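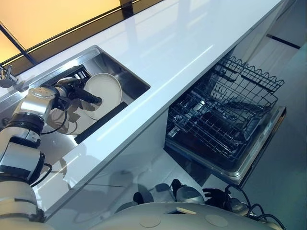

工单主题:人像输出暗部偏品红,同一文件两次打印结果不一致
产品:Prokareo 输出管理软件,展览输出工作站
提交人:Firdevs Türkmen(Birville 摄影工作室)
优先级:高
状态:已解决,待观察
分类:色彩管理 / 打印队列

提交人描述

我们在给 Skerkent 的一个展厅做人像展,共60幅,全部是在街上和店铺里拍的环境人像,中画幅彩色负片扫描,成品宽边800毫米。纸用的是 Nazarenko 的棉质哑光纸。上一批输出是六月做的,颜色没有问题,策展方签过样。七月开始打第二批,发现深色衣服和头发的暗部偏品红,肤色的阴影一侧也有一点,高光和中间调基本正常。

最麻烦的是结果不稳定。同一个文件,上午打出来偏得比较明显,下午再打一次又好一些,但和签样放在一起还是能看出来。已经换过墨盒,喷嘴检查图完整,没有断线。打印头校准做过两遍。显示器也重新校过色。

附件里有:签样的扫描、两次问题样的扫描、软件导出的诊断包、输出预设的截图。扫描是用同一台平板扫描仪做的,关闭了自动色彩。

请尽快看一下。展厅那边要先装框再运输,留给我们重打的时间不多。

补充:操作系统在六月底更新过一次,不知道有没有关系。

回复一(技术支持)

您好,工单已收到,诊断包可以正常打开。先确认几件事,请逐条回复:

一、问题样和签样是否在同一光源下比对?如果有标准观察灯箱,请注明色温设置。

二、打印完成后多长时间做的比对?棉质哑光纸在刚出纸时暗部密度偏低,颜色也会有变化,建议平放过夜后再看。

三、六月和七月用的纸是不是同一批次?请看一下包装侧面的批号。

四、输出时是从软件队列直接发送,还是从图像处理软件里通过系统打印对话框发送?

五、输出预设里的渲染意图是什么,黑场补偿是否打开?

诊断包里只包含软件自身的日志,看不到图像处理软件那边的设置,所以第四条请尽量写详细。

回复二(Firdevs Türkmen)

逐条回答。

一、同一光源,灯箱设在D50。签样和问题样并排放,中间没有隔纸。

二、上午打的那张当天下午看的,下午打的那张第二天早上看的。所以两张干燥的时间不一样,这一点我之前没有写。

三、批号不同。六月用的那卷已经用完,包装还在,我把两张批号照片补到附件里了。型号和克重一样。

四、六月的全部从软件队列发送。七月有一部分是助手从图像处理软件里直接打的,因为当时队列窗口打不开,重启以后才恢复。哪几张走的哪条路,我们没有记录。我现在可以确定的是,上午那张走的是系统打印对话框,下午那张走的是队列。

五、相对比色,黑场补偿打开。预设没有改过,至少没有人承认改过。

另外说一句,文件本身没动。母版放在只读的盘上,我核对过校验值,和六月交付的一致。

回复三(技术支持)

谢谢,信息很有用。目前看来可能有两个问题叠在一起,需要分开查。

第一个是打印路径。从系统打印对话框发送时,如果图像处理软件已经做了一次特性文件转换,而驱动里的色彩管理没有关掉,就会转换两次。两次转换的典型表现是整体偏品红或者偏红,暗部更重。系统更新之后,有些驱动的选项会恢复成默认值,默认值就是由驱动管理颜色。上午那张很像这种情况。

第二个是下午那张。走的是队列,仍然和签样有差别,程度较轻。这一张要从纸张批次、特性文件和干燥时间三个方向查。

请先做下面的测试,测试期间不要打正式作品。

测试甲:用软件自带的灰阶测试页,从队列发送,渲染意图和黑场补偿保持现状。

测试乙:同一页,从系统打印对话框发送,由图像处理软件管理颜色,驱动里色彩管理设为关闭。发送前请把驱动的色彩选项页截图。

测试丙:和测试乙相同,驱动里色彩管理保持目前的默认状态。

三张都用现在这卷纸,平放过夜,第二天在灯箱下一起看。如果有分光光度计,请把灰阶每一级的读数导出成文本。没有的话,扫描也可以,扫描时把三张拼在一起扫,减少每次扫描之间的误差。

回复四(Firdevs Türkmen)

三张已经打完。有分光光度计,读数见附件。

先说肉眼看到的。丙明显偏品红,从中间调往下都偏,和之前上午那张一样。甲和乙放在一起几乎分不出来,灰阶上半段干净,最暗的四级略微偏暖,有一点点红。

驱动截图也在附件里。您说得对,更新以后驱动里的色彩管理是打开的。我记得安装的时候是关掉的。

我们这边已经规定,以后只能从队列发送,系统打印对话框那条路不再使用。但甲的暗部还是和六月的签样不一样,这个怎么解决?

打印间的湿度也记了,开始测试时是42%,结束时没有变化。

回复五(技术支持)

读数看过了。结论如下。

丙的偏色可以确认是两次转换造成的。您附件里的截图也对得上。这一部分处理完了,请在每台工作站上都检查一遍驱动设置。需要注意,驱动的默认选项是按系统用户保存的,如果助手用的是另一个账户,要登录那个账户再关一次。

甲和乙的读数差别在仪器重复性误差以内,可以视为一致。两张在暗部都向正的a值偏移,最暗一级偏得最多,往上逐级减小,到中间调就看不出来了。这个形状不像是喷嘴或者墨水的问题。喷嘴缺失一般会出现条纹,墨水用错会影响整条灰阶。

接下来查特性文件。请在软件里打开“介质”页面,选中现在用的纸,点“详细信息”,把下面几项抄给我:特性文件名称、创建月份、墨量上限、黑墨类型、介质厚度。

另外请看一下“介质”页面下方有没有“已替换为通用介质”的提示。软件更新时如果旧的介质定义和新格式不兼容,会先用通用的哑光介质顶替,提示只出现在这一页,打印时不会弹窗。

回复六(Firdevs Türkmen)

有那个提示。字很小,灰色的,我们从来没有注意过。

特性文件名称是我们自己做的那一个,没有变。创建月份是去年十一月。墨量上限那一栏写的是“通用”,后面没有数值。黑墨类型是哑光黑。介质厚度也是“通用”。

我找到了六月输出时的预设备份,里面墨量上限是有数值的,比软件现在显示的通用值低。我把备份文件也传上来了。

所以是更新以后特性文件留下来了,但是墨量限制被换掉了?

回复七(技术支持)

是的。特性文件是按旧的墨量上限做的,现在实际墨量比当时高,特性文件描述的状态和打印机的真实状态就对不上。高光和中间调离上限远,受影响小;暗部墨量大,偏差集中在那里。棉质纸吸墨以后干得慢,超出部分还会让您觉得当天和隔天的颜色不一样,这也解释了为什么上午和下午的样张之间还有一层差别。

处理办法有两种。

办法一:恢复旧的介质定义。把六月的备份导入,软件会提示格式转换,选择“保留数值”,不要选“使用推荐值”。导入后在“介质”页面确认墨量上限和介质厚度都显示具体数值,灰色提示消失。然后重新线性化一次。

办法二:在新的墨量设置下重新做特性文件。这样做更彻底,但重新做出来的结果不保证和签样完全相同,而您的第一批作品已经按签样完成了。

考虑到您需要两批作品挂在同一个展厅里,建议用办法一。纸张批次不同,线性化这一步不能省。

操作步骤:

1. 暂停队列,等正在处理的任务结束。
2. 在“介质”页面导出现在的定义,留作备份,文件名里写上“更新后”。
3. 删除现在这条介质定义。只删介质定义,不要删特性文件。
4. 导入六月的备份,在转换提示里选“保留数值”。
5. 重启软件。不重启的话,队列里仍然会用缓存的旧值。
6. 打印线性化色标,平放,等纸面完全干透以后测量。
7. 把测量结果写入介质定义,保存。
8. 打印灰阶测试页,过夜后测量,结果发给我。

第五步请不要跳过。之前有几张工单都是停在这一步,导入成功以后直接打印,结果没有变化,又从头查了一遍。

回复八(Firdevs Türkmen)

遇到一个问题。第四步导入的时候报错,提示“介质定义校验失败,缺少字段”。没有出现选择“保留数值”的窗口。

试了两次,一样。备份文件能用文本编辑器打开,里面的数值看着是完整的。日志已经导出,传上来了。

回复九(技术支持)

日志里写得比较清楚,缺的是裁切方式这一个字段。六月的版本里这个字段允许为空,现在的版本要求必填。

我已经在您的备份文件里补上了这个字段,设为“手动裁切”,其他数值没有动。修改后的文件在附件里,请下载后从第四步继续。原文件请保留。

如果您平时用自动裁切,导入后在介质页面里改就可以,不影响颜色。

这个报错已经转给开发组。报错信息应该写明缺少哪个字段,目前的写法用户没有办法自己处理。

回复十(Firdevs Türkmen)

导入成功,“保留数值”的窗口出来了。墨量上限和厚度都恢复成具体数值,灰色提示没有了。软件重启过。

我们用手动裁切,不用改。

线性化色标已经打好,在晾。测完再写。

回复十一(Firdevs Türkmen)

线性化做完了,灰阶测试页也过了夜。读数在附件里。

肉眼看,最暗几级是中性的,和旁边的灰卡对得上。我又挑了一幅难的,夜里在理发店门口拍的,人物穿黑色皮夹克,背后是深绿色的卷帘门,之前就是这一幅偏得最难看。从队列发送,打了一条横贯脸和夹克的小样,和签样并排放。卷帘门的绿色回来了,夹克的暗部也不红了。脸的阴影一侧和签样基本一致,要很仔细看才能看出新样略微干净一点,可能是新一卷纸的底色造成的。策展方看过,接受。

有两个后续问题。

第一,七月已经打出来的那些,走队列的和走系统打印对话框的混在一起,有没有办法查出来哪几张是哪条路?有些画面以浅色为主,肉眼很难判断。重打全部的话纸不够。

第二,同一个展览还有一套明信片要印,2,000张,外面的印厂做胶印,文件是从我们这边的母版导出的。这次的问题会不会影响到那批文件?

回复十二(技术支持)

读数正常,暗部偏移已经回到您六月那份记录的水平。

关于第一个问题:走队列的任务在软件里都有历史记录。打开“队列”,选“历史”,按月份筛选到七月,可以导出成表格,里面有文件名、发送时间和介质名称。没有出现在表格里的成品,就是从系统打印对话框发送的。请注意,队列记录里的那些作品同样是在错误的墨量上限下打的,偏色较轻,但也存在。浅色画面可能看不出来,是否重打由您和策展方决定。

比较省纸的做法是先重打系统打印对话框那一组,再从队列那一组里挑暗部面积大的,拿小样和成品对比,差别超过你们能接受的范围再重打。

关于第二个问题:不会。这次出错的是介质定义和驱动设置,只在往您的打印机输出时起作用。导出给印厂的文件没有经过这两个环节。请确认导出时嵌入了特性文件,并且和印厂要求的一致就可以。

回复十三(Firdevs Türkmen)

历史表格导出来了,对照过文件夹。走系统打印对话框的比我想的少,都是队列窗口打不开那个上午打的。这一组全部重打。队列那一组里挑了几幅暗的打了小样,有夜景和室内的,其中差别看得出来的也重打,其余保留。纸够用,多订了一卷 Nazarenko 的备着,到货以后会核对批号。

队列窗口为什么会打不开,还没有弄清楚。重启以后没有再出现。这个需要另开工单吗?

回复十四(技术支持)

队列窗口的问题建议另开工单。最初那份诊断包里有相关记录,显示软件启动时在等待一个网络盘,等待超时之后界面没有刷新。您提到母版放在只读的盘上,如果那块盘是网络盘,请在新工单里写明连接方式。临时的办法是先确认网络盘已经挂载,再启动软件。

新工单里引用本工单即可,诊断包不用重新上传。

回复十五(Firdevs Türkmen)

是网络盘。已经另开。

重打的部分今天下午全部出完,平放过夜以后送去装框。本工单可以先关,装框之前我会再抽几张测一下,有异常再回来写。

处理记录(内部)

原因一:系统更新后驱动色彩管理恢复为默认打开,用户从系统打印对话框发送时发生两次转换。

原因二:软件更新后旧介质定义不兼容,被通用介质顶替,墨量上限升高,与自制特性文件不匹配。

处理:关闭驱动色彩管理;补全备份文件缺失字段后导入;重启;重新线性化;停用系统打印对话框路径。

转开发组事项:介质被顶替时应在发送任务前提示;导入校验失败时应列出缺失字段名称;转换提示中的“使用推荐值”目前是默认选项,建议改为“保留数值”。

转文档组事项:更新说明里增加一节,写明更新前导出全部介质定义,更新后逐条检查“介质”页面。驱动选项按用户账户保存这一点也要写进去,现有手册只在安装章节提过一次。

关联工单:队列窗口启动后无响应(网络盘),同一提交人。

观察期内未收到新的异常反馈即自动关闭。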